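Wanted: People Who Will Read Comics Nobody Else Has Asked About

Florer is looking for reviewers again. If you have ever stood in a shop holding issue 25 of something whose first 24 issues you have never seen, and bought it, please keep reading.

We are a small comics blog and an even smaller printed zine, put together in Vikstead by Dalia Alaoui (editing, stapling) and me (everything that goes wrong). The blog has been running long enough to have outlived two hosting companies and one of its own spin-offs. What it lacks is people. Our last call brought in Hatem Lamrani, who was meant to cover superheroes and now writes only about horse comics from the seventies. We have made our peace with this, and so have the readers, some of whom ask after the horses by name.

The job

We have 158 back issues in long boxes, bought as one lot when the Hajji bookshop cleared its basement. There is no order to them. There is romance, war, a lot of science fiction with the covers missing, and a run of Hukomik annuals that somebody has coloured in with great confidence. We want each one read and written up before the zine goes to print in March.

You would get a parcel of 20 comics, chosen by Dalia with her eyes shut. You read them, write between 200 and 600 words on each of the ones worth the bother, and a single line on the rest. "Dull, with a good submarine" is a perfectly acceptable review and has run before.

Pay is £32 a parcel. We know. Postage is on us both ways, and you may keep any three comics you like, apart from the annuals, which Taha Ouali has already claimed and will not discuss.

Who we want

You don't need to have been published. You don't need to know who inked what, though if you do, Nayeli Sandoval would like someone to argue with. We would like you to be able to say why a page works, or doesn't, without using the word "iconic". Deadlines matter a bit. Spelling matters more than it did, following the letter we had about the Western special.

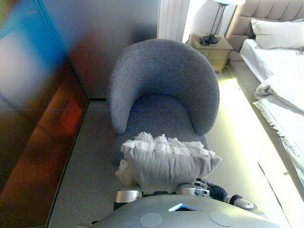 It helps if you can read a bad comic with some patience. Most of these were drawn in a hurry by people who were paid by the page, and now and then one of them got bored and drew something marvellous in the corner. Those corners are what we are after. If you only enjoy being rude, there are bigger websites, and they pay better.

How to apply

Send one review, up to 300 words, of any comic that cost you less than a sandwich. Tell us which parcel size of disappointment you can cope with, and whether you have a letterbox or a neighbour. No CVs, please. Abdelkrim Morsy reads everything first and replies to all of it, usually after 10pm.

14 comments
32 shares

Recent posts
The Submarine Was Good: A Reader Replies
Hatem's Horses, Part Nine
Why Is the Villain Always a Dentist?
Coverless and Proud: Science Fiction From the Bottom of the Box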